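Unit 2: Lists, filters and the dreaded "Load more"

Welcome back! Last time we got everybody's sandbox talking to the Tristidora order service, and I promised we'd put something on the screen this time, so that's what we're doing. Have the Garg starter project open before you read on, with the orders page running in a browser tab next to it.

Why lists? Business apps are mostly lists. Somebody in purchasing opens the app at 8 in the morning, sees a table, narrows it down, opens one row, changes one field and goes back to the table. If going back to the table is annoying, the whole app is annoying, however nice your detail page looks. 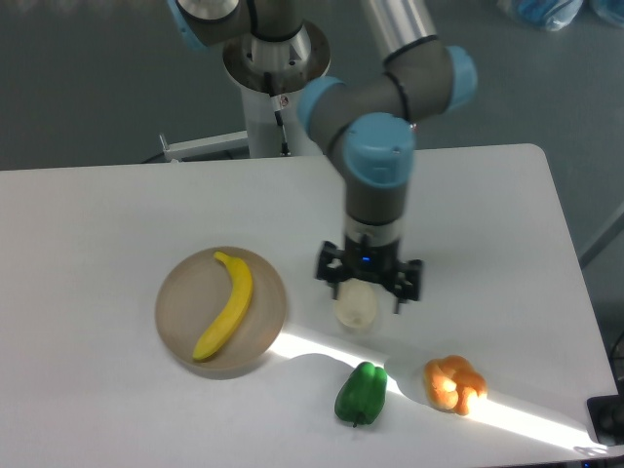

So let's start with how much data you ask for. The demo service holds 828 open orders for the Vodcombe plant. You could fetch all of them in one call (the service lets you go up to 1000 per request) and on your laptop you'd hardly notice. Try it on a phone in the warehouse corner of the building and you'll notice plenty. The starter project asks for everything on purpose, so your first job is to fix that.

Open the orders page and find the line where the page size is set. Change it to 11 and reload. Why such an odd number? That's how many rows fit on the small tablets at Hokmont, where I first built one of these, and I've never got out of the habit. Pick your own if you like.

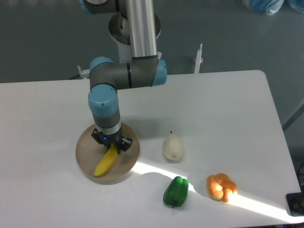

Omprakash Lodhi

Now for the filter bar. My rule of thumb is to show two filters by default and tuck the others behind the "Adapt" button. For orders I'd go with status and supplier. People always want to add order date as well, and fine, add it, but give it a sensible default like "this month" or you'll get an empty box that everyone ignores.

Three things to watch for when you wire up the filters:

The filter has to go to the server. If you filter in the browser you're only filtering the rows you've already loaded, and the user sees three matches when there are really thirty.

Reset the paging when a filter changes. Forget this and the list starts on page four of a result that has one page (I've shipped this bug, twice!).

Keep the filter values in the URL. Then the back button works, and people can send each other a link to "all blocked orders for this supplier" and have it open the way they expect.

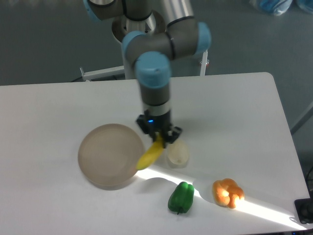

Harish Rathore: Does the sort order belong in the URL too? On my version the link opens with the right filters, but the newest orders end up at the bottom.

Yes, put it in there! Same mechanism, one extra parameter, and the starter project already has a helper for reading it. While you're at it, set a second sort field. If you sort by date alone, orders from the same day can come back in a different order on each call, and then a row shows up on two pages or on neither. Sort by date, then by order number, and that goes away.

Next up is the empty list. "No data" is what you get out of the box and it's pretty unfriendly. Tell people whether there are no orders at all or just none matching their filters, and in the second case give them a button to clear the filters.

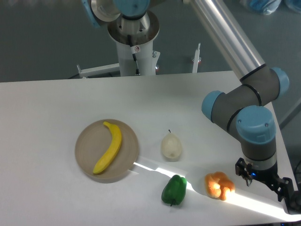
Banana on the plate, pear on the table

Homework, due Thursday: get paging, the two filters and the URL handling working on the orders page, then do the same for the suppliers page without copying the code. Push to your own branch and leave the page size change in a separate commit so I can find it. If the service gives you a 403, your sandbox token has run out, so log in again before you write to me.

Optional extra: remember the scroll position when someone comes back from the detail page. It's fiddlier than it sounds, and we'll pick it up in the next unit.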